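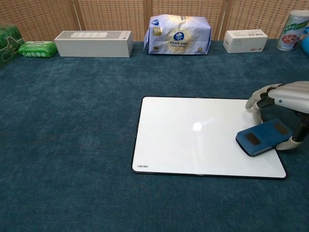 Whiteboard and eraser on a carpeted tabletop, with a folding screen behind.

Equipment Review: Imholm Folding Desk Screen

The Imholm is a freestanding screen intended for shared tables in libraries, study halls and open offices. The Resource Office at Vombridge Library purchased 8 units in November for the second-floor reading room, where readers had asked for more privacy between facing seats. This review covers one term of daily use and is published for other branches considering a similar purchase.

Assembly
The screen arrives flat, with the hinges already fitted. Staff needed only to attach the feet, using the key supplied in the box. The printed instructions are clear, although the drawing on the second page shows an earlier style of foot. One unit was delivered with a missing screw, and Imholm mailed a replacement within the week.

Performance in use
As a visual divider, the product meets its purpose. A seated reader is no longer in direct view of the person opposite, and enough light passes through to keep the table comfortable in the late afternoon. Readers who were asked for their opinion were generally favorable. Several requested that the screens remain in place during examinations.

The effect on sound is slight. Quiet conversation carries across the table much as before, and branches seeking a reduction in noise should look elsewhere. The Trurkine felt divider, tested in the same room last year, performed better in this respect but made the seats noticeably darker.

Stability is acceptable on a level surface. The screen should be opened at a shallow angle – when set nearly straight, it can be tipped by a coat or a heavy bag.

Care
Dust collects along the hinges and should be removed with a soft brush every Thursday, when the room closes early. Damp cloths left marks on one unit and are not advised.

Cost
The price was $80 per screen, including delivery. The comparable Sugiyama model was quoted at $629 for a full-table set, with a longer warranty. Imholm offers coverage of 2 years on hinges only.

Rating
Recommended for visual privacy at shared tables. Not recommended for noise control.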